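Open Day at the Rornex Training Kitchen, Billdale: Frequently Asked Questions

When is the open day?
The open day takes place on March 13, 2020. Doors open at 2 p.m. and the last group is admitted at 4 p.m.

Do I need to register?
Yes. Places are limited to 100 visitors. Please register through the Visits page. If you can no longer attend, please cancel so that your place can be offered to someone on the waiting list.

Is there a charge?
Admission is free of charge. School groups are asked to contact Nelli Pelkonen, Visits Coordinator, before booking.

What will be demonstrated?
Staff will show how everyday kitchen tasks are recorded with hand-held grippers, and how those recordings are used in the Pidico project to teach robot arms. Each demonstration is followed by time for questions.

May visitors try the grippers?
Visitors aged 12 and over may do so under staff supervision. Long hair must be tied back and loose jewelry removed. Staff may end a turn at any time.

What objects are used?
Ordinary household items — chopsticks, spoons, forks and cutting boards among them. Thin objects are harder to grip than most visitors expect.

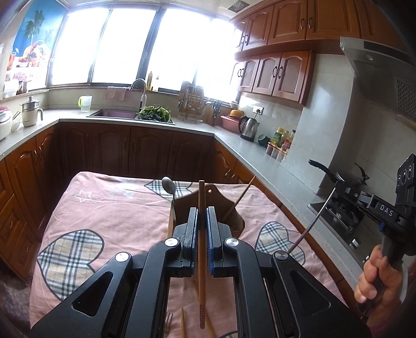
A chopstick held between the blue ribbed pads of a hand-held gripper.

Will food be served?
No. Light refreshments are available at Café Thân, next to the main entrance.

May I take photographs?
Photographs for personal use are permitted. Please do not use flash during a demonstration, and ask before photographing other visitors.

Is the building accessible?
The entrance and the kitchen are step-free. The parking lot is 800 feet from the door; accessible spaces may be reserved when registering.

Will there be another open day?
A second open day is planned for September. Details will be posted on this page.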